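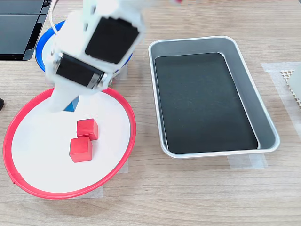

The owner of the Okham Supper Room does not like the word restaurant. She has twenty-odd seats, one menu a night and no printed wine list, and she would sooner people thought of it as going round to someone's house for tea. When we spoke she had been open since August and had just finished the washing-up from the night before.

"I left it to soak," she says. "I tell the staff never to do that, and then I did it myself."

She grew up above a bakery in Skundard and says she was put off early mornings for life. After school she worked in a building society, then in the kitchen of a hospital, where she learned to cook for large numbers and to keep records of everything. The hospital kitchen taught her more than the two hotels that came after it.

"In a hotel you can hide behind the sauce," she says. "On a ward, if the potatoes are grey, people just send them back. They're ill and they're bored and the meal is the main thing that happens to them that day. I took that quite seriously."

The building in Okham had been a wool shop and then stood empty. The lease was cheap, though the work was not. The floor at the back had to come up, and the extractor took longer to get approved than everything else put together. She kept the wool shop's wall of small square shelves, which now holds jars, spare napkins and the bookings diary.

Bookings are still taken by phone. She tried an online system during the first fortnight and gave it up after two tables were booked in for the same night under the same surname, and only one of them was real.

"I like to hear people's voices anyway. You can tell if it's a birthday. You can tell if somebody is nervous about what it's going to cost."

It costs the same for everyone, and the price includes bread, a main dish, a pudding and coffee. There is a meat version and a version without, and she asks for allergies when you ring. On the week I visited the main dish was braised shin of beef with barley, or a squash and bean stew with the same barley underneath. Pudding was a baked custard. She had made it every night that week and was not tired of it yet.

Most of the vegetables come from Sleiman, the market garden on the edge of town. She goes up there in the van and takes what there is, then writes the menu in the afternoon. She says this sounds more romantic than it is.

"Some weeks it's cabbage. You go up hoping for something else and it's cabbage. So you have to be able to do four or five things with a cabbage that people will pay for."

Asked what those are, she lists them without a pause: shredded and fried hard with caraway, stuffed, in a soup with white beans, cut in wedges and roasted until the edges go black. The fifth is a salad that she admits does not sell.

The bread is her own, in spite of the bakery childhood. The starter came from a friend in Gurnero, where she spent a winter cooking in a guest house, and it travelled home in a jam jar wrapped in a jumper. She is unsentimental about it. "If it died I'd make another one. Flour and water – it isn't a pet."

She was more careful when the talk turned to money. The first month lost some, the second broke even. She put in her savings and a small loan, and her biggest mistake was the chairs, which she bought second-hand for how they looked and which turned out to be too low for the tables. For three weeks people ate with their elbows up. She had the table legs cut down in the end, one evening at a time, so she would not have to close.

"It cost me 937 pounds, tables and all the messing about. I could have bought different chairs for that. I still think about it."

Staffing has been easier than she expected. Two people work with her, one in the kitchen and one out front, and both are paid for the hour after closing as well as for service. She had worked too many unpaid hours of clearing down in hotels to ask anyone else to do it.

She does not plan to open for lunch, although people ask. She might do Christmas dinners for groups, if she can get the custard to work in larger dishes. The middle sets last and the edges go rubbery, and lowering the oven has only half cured it.

Her next job, she said as I put my coat on, was to ring the man about the drains.

20 October 2021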